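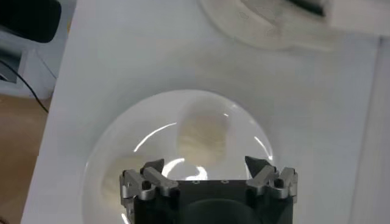

Salma Bennani wants the buns under glass the minute they leave the steamer, and Hicham thinks that's how we get soggy tops. Both wrote in the margin of the last entry, so I get to settle it. Great question, too!

Sunday, batch 84. Cleared the white table by the wall and set up the steamer with the perforated tray in. I love this tray, the holes are small enough that nothing sags through and it rinses clean in no time. Plan is 2 buns under the clear bowl, 2 left out, same dough, same flour from Belhaj. Steam for up to 4 minutes past the usual, then check the tops with a dry finger.

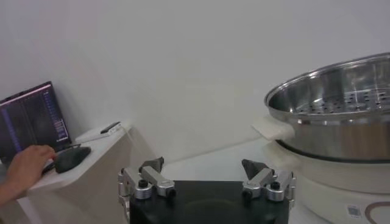 Steamer on its electric base, perforated tray in the pot.

Nesma, please keep the lid towel out of this one -- it muddies the comparison. Still need a better word than "soggy" for the log sheet. Tacky?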